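Sketwood Park Passholder Forum
Minutes of the June meeting, back room, 6:30 p.m.

Chair: Efraín Cáceres
Apologies: none sent
Previous minutes: accepted, with one correction. The Elix parade was "postponed," as the park puts it. Members asked that the quotation marks stay in.

1. Locker fees
The park now charges $11 for a small locker at the Castaño coaster, where loose items can't be taken on the ride. Guest services told us the fee "improves flow." Members asked whose. The chair has written twice for the wait times before and after the change and has had one reply, thanking him for his passion. He will write again.

2. Refillable cups
Last season's cups no longer scan at the drink stations. The park says this is a software matter. Several members noted that this season's cups scan fine and cost more. We agreed to ask for a straight answer on whether the old ones will ever work again, and not to hold our breath.

3. Ploter app
The virtual line for the Elix boat ride opened at 9 and was full before most people had cleared the parking lot. One member was given boarding group 103 and never got called. The park's email says over 340 guests "enjoyed a smoother day." It does not say how many didn't. No vote taken – there was nothing to vote on.

4. Forum T-shirts
Blue stays. The quote is for 40 shirts, and the printer wants the money first. Two members doubted that many would sell. Order held until names are on the list.

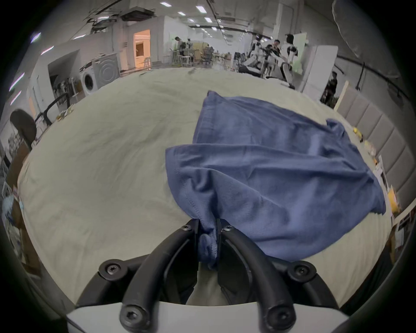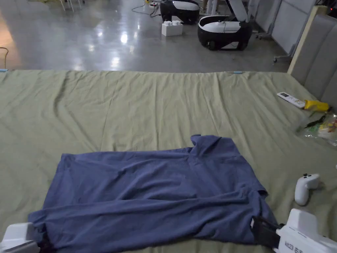 5. Any other business
Rumor of a second gate on the south side. Same rumor as last year, same source. Not discussed further.
Parking: the chair will ask about the preferred lot, which was full of staff cars again.

Closed 7:50 p.m. Next meeting in the same room, if the rate doesn't go up.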